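4.2 Simulierte Ventilbetätigung als Teilaufgabe

Das Öffnen und Schließen von Armaturen gehört zu den Tätigkeiten, die in Haushalt und Werkstatt täglich anfallen und für den Menschen kaum Aufmerksamkeit erfordern. Im Aufgabenkatalog Studeck (vgl. Abschnitt 3) ist die Ventilbetätigung eine von 16 Teilaufgaben. Sie wurde aufgenommen, weil sie zwei Anforderungen verbindet, die in den übrigen Teilaufgaben getrennt auftreten: das Anfahren eines Griffstücks mit mehreren gleichwertigen Kontaktstellen und die Führung des Greifers auf einer Kreisbahn unter anhaltendem Kontakt. Moschos und Tsoukalas ordnen solche Aufgaben der Klasse der kinematisch gebundenen Manipulation zu; dieser Einteilung folgen wir.

Als Objektmodell dient eine Armatur mit Kreuzgriff. Rohrabschnitte und Muttern sind messingfarben, Griff und Ventilkörper chromfarben dargestellt. Auf eine Umgebungsgeometrie wurde verzichtet. Damit entfallen Kollisionen mit Wand, Becken oder Werkbank, die im realen Einsatz einen erheblichen Teil der zulässigen Anfahrrichtungen ausschließen. Die im Folgenden berichteten Werte sind daher als obere Schranke zu lesen. 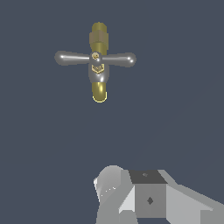 Abb. 6: Armatur mit Kreuzgriff in der Simulation; unten rechts der Greifer, ohne Kontakt zum Objekt.

Das Sollverhalten besteht in einer Drehung des Griffs um die Ventilachse bis zu einem vorgegebenen Zielwinkel. Ein Durchlauf gilt als erfolgreich, wenn der Zielwinkel innerhalb des Zeitfensters erreicht und anschließend gehalten wird. Ein kurzzeitiges Überstreichen des Zielwinkels wird nicht gewertet. Anfangslage der Armatur und Startpose des Greifers werden zu Beginn jedes Durchlaufs neu gezogen. Die Beobachtung umfasst ein Farbbild sowie die Gelenkstellungen; die Lage der Ventilachse wird dem Regler nicht übergeben, sondern muss aus dem Bild geschätzt werden.

Ausgewertet wurden 1.235 Durchläufe. Das Training erfolgte mit der Lernumgebung Jovetico in der von Konstantinidis und Gkikas beschriebenen Konfiguration, ohne Anpassung der Belohnungsfunktion. Durchläufe, die wegen numerischer Instabilität des Kontaktmodells abbrachen, gingen als Fehlschläge in die Auswertung ein.

4.2.1 Verdeckung durch das Armglied

Die bildbasierte Schätzung der Ventilachse setzt voraus, dass wenigstens ein Teil des Griffs oder des Ventilkörpers sichtbar bleibt. In vielen Ansichten ist diese Voraussetzung nur eingeschränkt erfüllt. Schiebt sich ein Armglied zwischen Kamera und Objekt, so fehlen der Schätzung gerade die Merkmale, aus denen die Orientierung folgt. Die Farbe der messingfarbenen Abschnitte hebt sich zwar deutlich vom Hintergrund ab, ein teilverdeckter Zylinder liefert jedoch keine Auskunft über den Drehwinkel um seine eigene Achse.
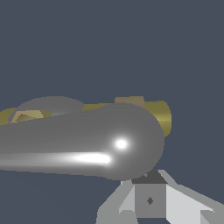 Abb. 7: Teilverdeckung durch ein annähernd horizontal verlaufendes Armglied. Dahinter ein zylindrisches Objekt mit metallischem Glanz.

Erschwerend kommt hinzu, dass Armglied und Griff in ähnlichen Grautönen wiedergegeben sein können und beide ausgeprägte Glanzlichter tragen. Die Segmentierung weist Randbereiche in solchen Fällen wechselnd dem einen oder dem anderen Körper zu. Manolakis berichtet für das Entnehmen von Besteck aus einem Spülkorb denselben Effekt, dort allerdings bei realen Aufnahmen. Eine Glättung der Schätzung über fünf Zeitschritte verminderte das Springen der Zuordnung, verzögerte aber die Reaktion des Reglers auf den ersten Kontakt.

Die Art der Verdeckung ist dabei von Bedeutung. Kreuzt das Glied die Objektachse schräg, bleiben zu beiden Seiten Abschnitte des Objekts sichtbar, und die Richtung der Achse lässt sich aus den freien Enden interpolieren.

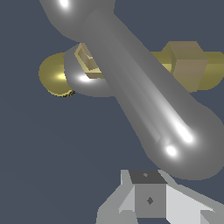
Abb. 8: Diagonal verlaufendes Armglied vor einem goldfarbenen Stab. Sichtbar bleiben das kugelig gerundete linke Ende und die kantige Mutter rechts.

Kantige Elemente erwiesen sich als die verlässlicheren Bezugspunkte. Ihre Flächen werden unterschiedlich hell wiedergegeben und legen die Drehlage bis auf die Symmetrie des Körpers fest. Runde Abschlüsse eignen sich nur zur Bestimmung der Position.

Für die Ausgangsfrage, ob Maschinen derartige Verrichtungen bereits übernehmen können, ergibt sich ein eingeschränkter Befund. Bei freier Sicht auf den Griff beherrscht der Regler die Teilaufgabe unter den genannten Vereinfachungen. Bei Verdeckung bleibt er auf eine vorher gebildete Schätzung angewiesen, deren Fehler sich während der Drehung fortpflanzt. Schwergängige oder verkalkte Ventile wurden nicht modelliert. Die Übertragung auf den Versuchsstand Plovulstead ist Gegenstand von Abschnitt 5.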